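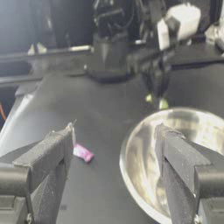

Session 5: Stainless steel in the home

Saturday, May 31, 2025
By the Household Materials course staff, Drelstead Evening School

Search this site Go

Reading before class: page 39 of the course packet, plus the short table of metals you filled in for the copper session. Bring the table with you. We will add two rows to it.

1. What makes it stainless

Ordinary steel is iron with a little carbon in it. Leave it in damp air and the iron joins with oxygen and water to make rust. Rust is flaky and takes up more room than the metal it came from, so it lifts away and the damp gets at fresh iron underneath. That is why a rust spot on a car door grows.

Stainless steel has chromium added, a bit over a tenth of the total weight at the least and usually a good deal more. Chromium joins with oxygen faster than iron does, and the layer it makes is thin, tight and clear. It stays where it is. Scratch it in air and it forms again over the scratch with no help from you. The word for this is passive, and the layer is called the passive film. Both terms will be on the review sheet.

Note that aluminum does something similar with its own oxide. Copper and brass do not work the same way: what you see on them is tarnish, which we covered in February.

2. Grades you will meet

Most good kitchen steel belongs to the 300 series. These grades carry nickel as well as chromium. The nickel makes the metal easier to press into deep shapes without cracking and helps it stand up to acids such as vinegar and tomato. Most are only weakly drawn to a magnet, or not at all.

The 400 series has little or no nickel. It is cheaper, it is magnetic, and some grades can be hardened, so you find it in knife blades and on the outside bottoms of pans meant for induction stoves. It stains sooner if neglected.

The magnet test is useful but not final. Bending or pressing a 300 series sheet can make it slightly magnetic at the bends. Test the flat part of an item as well as the rim before you write anything in the table. 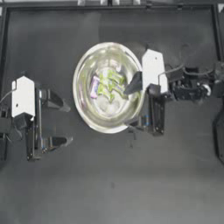
3. Finish

The finish is a matter of how the surface was worked after shaping. It does not change the grade. Two common ones:

Polished. Rubbed with finer and finer grit until it acts like a mirror. Shows fingerprints and water marks. Has few places for dirt to lodge, so it wipes clean easily.

Brushed. Fine lines all in one direction. Hides small scratches. Should be wiped along the lines, never across.

A rough surface holds salt and moisture longer than a smooth one, and that is where trouble tends to start. Steel wool is a poor choice for cleaning stainless for two reasons. It roughens the surface, and it leaves behind bits of plain steel that rust on their own account. Many "rusty" sinks are fine once those bits are cleaned off.

4. What does attack it

Chloride. Table salt is the usual source, bleach the other one. Chloride can break the passive film at a single point and dig a small deep hole, called a pit. Pits in the bottom of a pasta pot come from salt that was dropped into cold water and sat there undissolved. Add salt once the water is hot, and stir.

Lack of air. The film needs oxygen to repair itself. Under a rubber mat or a tight washer there may not be enough. This is crevice corrosion, and it is the reason faucet bases stain where the rest of the faucet stays bright.

Heat. Strong heat thickens the film and gives straw, blue or purple colors. They are harmless. A little vinegar on a cloth will take most of them off.

5. Exercise: the salt test

Work in pairs. Each pair gets three strips cut from Venkataraman sample sheet: plain carbon steel, a 400 series grade and a 300 series grade.

Mark each strip at one end with a pencil. Wipe with alcohol and do not touch the middle afterward.
Rub half of each strip lightly with coarse sandpaper.
Lay the strips on a folded paper towel soaked in salt water. Cover with a second soaked towel.
Leave for 24 hours on the shelf by the window.
Rinse, dry, and draw what you find - do not rely on memory.

Compare the sanded half with the smooth half on every strip. If you see no change on one of them, write "no change." A blank box gets no credit.

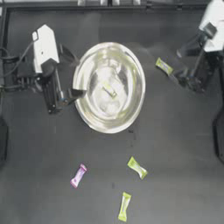

According to a comment left on last year's handout, the dishwasher is the real test, and no exercise with salt water comes close to it. The comment has a point. Dishwasher detergent is strongly alkaline, the cycle is hot, and a load with salty food on it stays damp and closed up for hours. Mixing a silver fork and a steel one in the same basket adds contact between two different metals, with salty water to join them. We will come back to that under galvanic corrosion.

6. For next time

Look through your own kitchen and find one stainless item with a stain. Write down where the stain is, what the item is used for and how it is washed. Test it with a magnet. No need to bring it in unless it is small.

The visit to the Prikstead rolling mill is still on. Closed shoes, no loose sleeves.

Comments

Guest: My sink says 18/10 on the label. Is that the same as 300 series?

Course staff: Usually, yes. The first number is the percent of chromium and the second is nickel. Labels round freely.

Guest: Followed the advice on salt and my old pot still has the white dots. Do they ever come out?

Course staff: If they are mineral spots, vinegar will remove them. If they are pits, no. The pot is fine to use.

Anonymous: Packet page is missing from my copy, it skips straight to enamel.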